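Small clubs should be paid for the years, too

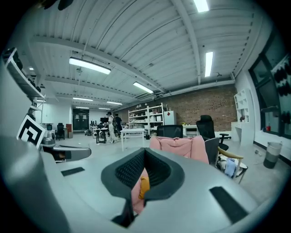 A small yellow object on pink fabric, with the workshop behind.

Tuesday, December 4, 2018

Every January I read the same kind of news. A young player leaves a small club for a large one, the large club is happy, the agent is happy, and at the end of the article there is one sentence about where the boy learned to play. Sometimes the sentence is missing.

I have lived in Torkcombe for 13 years and I watch the football there almost every Saturday. I did not grow up with English football, so perhaps I see some things differently from my neighbours. For them it is normal that a club at our level loses its best players for very little money. They say it was always like this. The club was founded in 1945 and I believe them, but a thing can be old and still be wrong.

Let me take the case of Ha-rang Hyun. He came to our under-nines because his mother worked near the ground. He stayed until he was a grown man, he played 29 matches for the first team, and then Prokum came and took him. His contract had only a few weeks left. The club received an amount which, as I was told, did not pay for the new drainage on the lower pitch. I do not blame the player. At his age I would have gone also, and faster.

What I blame is the way we measure the price. It depends nearly completely on the months left in a contract. The years before the contract, the lifts to away matches, the coach who stayed after training to work on his left foot, all this has a very low value on paper. There are training payments in the rules, I know, but the sums are small and the small club must often ask for them several times. A secretary who has another job during the day does not always have the strength for this.

Amra Zupan, who trained our youth teams before she moved to Flumano, once proposed to me a simple thing. When a player is sold again, 20 per cent of the profit should go back to the clubs where he played as a child, divided by seasons. I thought then that it was too much. Now I think it is a good number to begin the discussion, and the big clubs can argue it down if they have better reasons than habit.

The usual answer is that small clubs would waste the money. Some would. Byun had one good sale and spent it on two old strikers and a scoreboard, and they were relegated anyway. But large clubs also waste money, in much larger pieces, and we do not take it from them for this reason.

The window opens again in a few weeks. Our centre-half is already in the rumours, and his contract ends in the summer. I hope somebody at the club has put his training records in order.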